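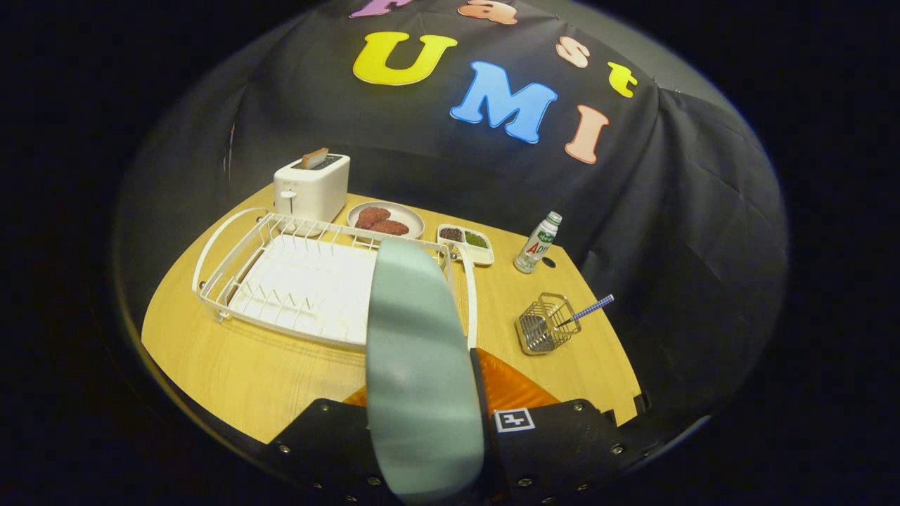 Travaux pratiques 3 – Comparer des pinces à main
Module Préhension et capteurs, deuxième année
Responsable : Kelechi Ogunleye
Version du 14 avril 2025

Bienvenue dans ma séance préférée du semestre ! Jusqu'ici vous avez calculé des forces de serrage sur le papier. Maintenant on prend la pince en main, on l'emmène au-dessus d'une table de cuisine et on regarde comment elle se débrouille avec de vrais objets, ceux qui glissent, qui basculent, qui cachent leurs voisins. C'est là que les différences entre deux jeux de doigts deviennent passionnantes.

Avant de venir
Relire le chapitre sur les contacts souples (pages 2 à 6 du polycopié). Apporter un cahier, un crayon et la fiche d'essai imprimée. Les binômes sont ceux du TP 2.

Les deux configurations
Chaque binôme teste les doigts Diston, puis les doigts Skadico, sur le même corps de pince. Le montage Diston est rigide et simple à modéliser. Le montage Skadico ajoute une garniture souple qui épouse les bords minces – vous allez voir, on sent la différence dans le poignet dès la première prise. Serrez les vis à la main, en croix, sans forcer.

La caméra reste fixée à la pince et voit ce que voit la pince. Avec un objectif à très grand champ, les droites se courbent vers les bords et les coins de l'image sont perdus. Pensez-y en plaçant vos objets : ce qui compte doit rester vers le centre pendant toute l'approche.

Déroulement
1. Lancer le logiciel Jibrin et vérifier que les marqueurs carrés portés par la pince sont bien détectés, mâchoires ouvertes puis fermées.
2. Faire un passage à vide au-dessus de la table, lentement.
3. Enchaîner 21 prises par configuration en suivant l'ordre de la fiche.
4. Noter chaque résultat tout de suite : prise franche, prise reprise, chute.
5. Changer les doigts, recalibrer, recommencer.

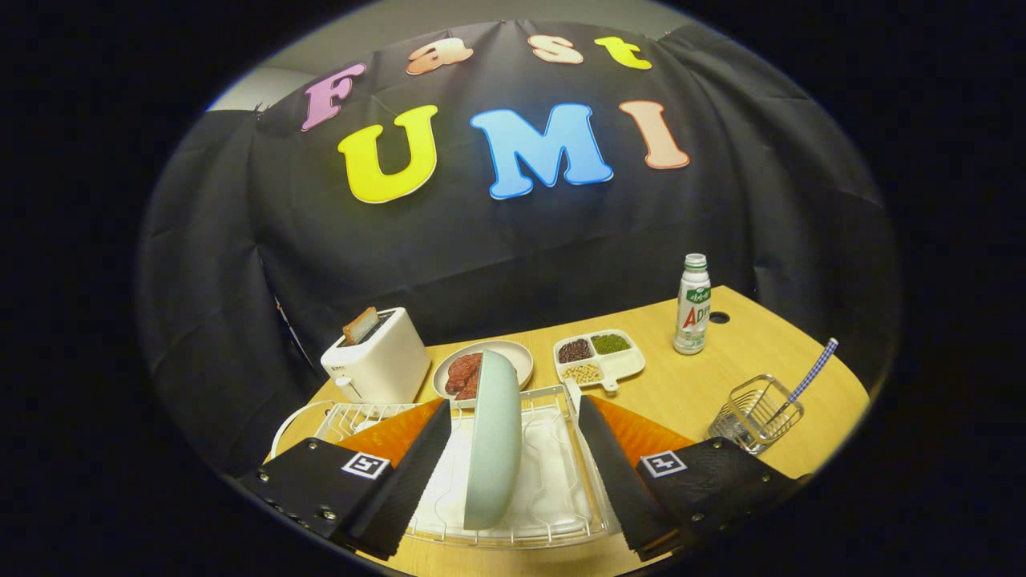
Les objets plats et lisses méritent qu'on s'y attarde. Un couvercle tenu par la tranche pivote facilement entre les doigts, et selon l'orientation il masque une bonne partie de ce qui se trouve derrière. Essayez deux ou trois angles d'approche et dessinez-les dans le cahier, même grossièrement. L'égouttoir est un excellent terrain de jeu pour ça : il faut poser entre les bords sans accrocher les fils. L'an dernier, les plus beaux comptes rendus venaient de binômes qui avaient raté beaucoup de poses et qui avaient tout noté !

Ce que je regarde dans le compte rendu
Un tableau par configuration, avec le taux de prises franches. Une courbe d'ouverture des mâchoires pour au moins une prise réussie et une chute. Un paragraphe sur les occlusions : à quel moment perdez-vous l'objet de vue, et que feriez-vous du côté de la caméra ? Ceux qui veulent aller plus loin peuvent rejouer leurs trajectoires sur le bras Amlow, à 200 millimètres par seconde au maximum. C'est facultatif, mais franchement très amusant.

Question fréquente : faut-il remettre les objets exactement au même endroit entre deux prises ? Non, à quelques centimètres près cela suffit, du moment que vous le signalez dans la fiche.

Compte rendu à déposer en PDF sur l'espace du cours, un seul fichier par binôme, les deux noms sur la première page.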